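Accueil Essais Ateliers Forum

Brusari, trois mois à l'atelier

On a installé le simulateur Brusari en août, et je ne reviendrais pas en arrière ! Avant, Noémie Sabatier réglait les gestes sur la vraie machine, ligne arrêtée.

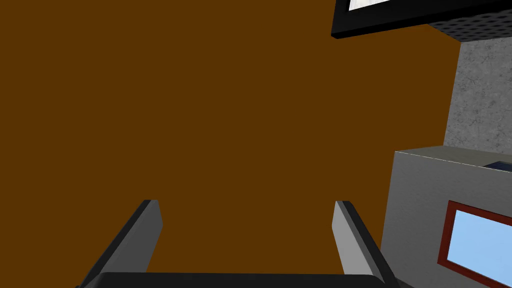
Prise en main

Chacun répète désormais à l'écran, pince ouverte, avec vue au ras des doigts. Les surfaces unies manquent de relief, dommage.

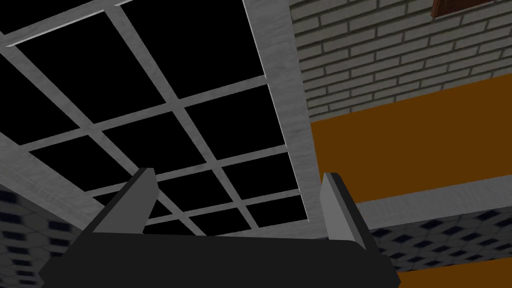 Nahuel Herrera, cariste, prépare maintenant ses trajectoires lui-même (jusqu'à 15 par matinée).
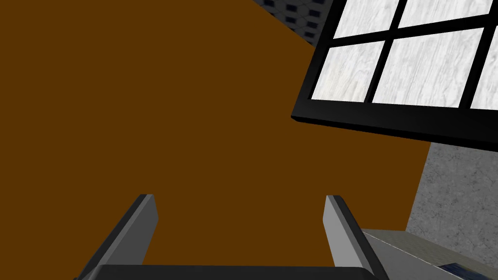 Les deux doigts écartés, fenêtre à cadre noir au fond

Côté vue large, les deux bras restent lisibles.

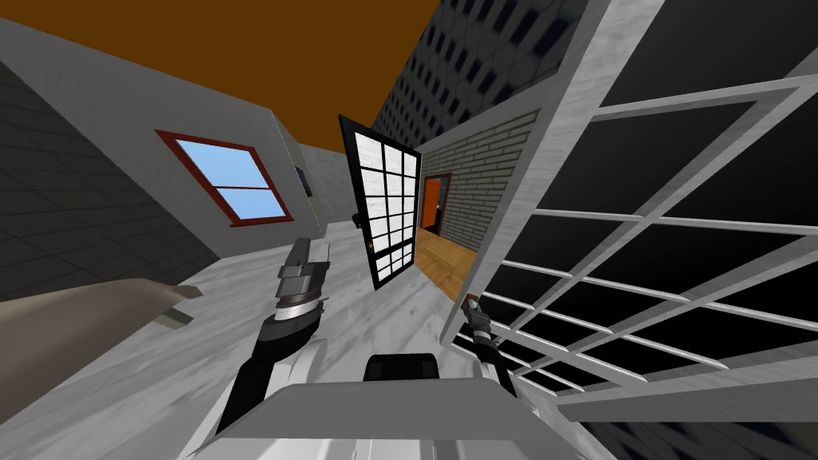
Et le soir, on part à l'heure. Adopté !

À lire aussi
Tradel : la formation des caristes
Garnness 3, premier essai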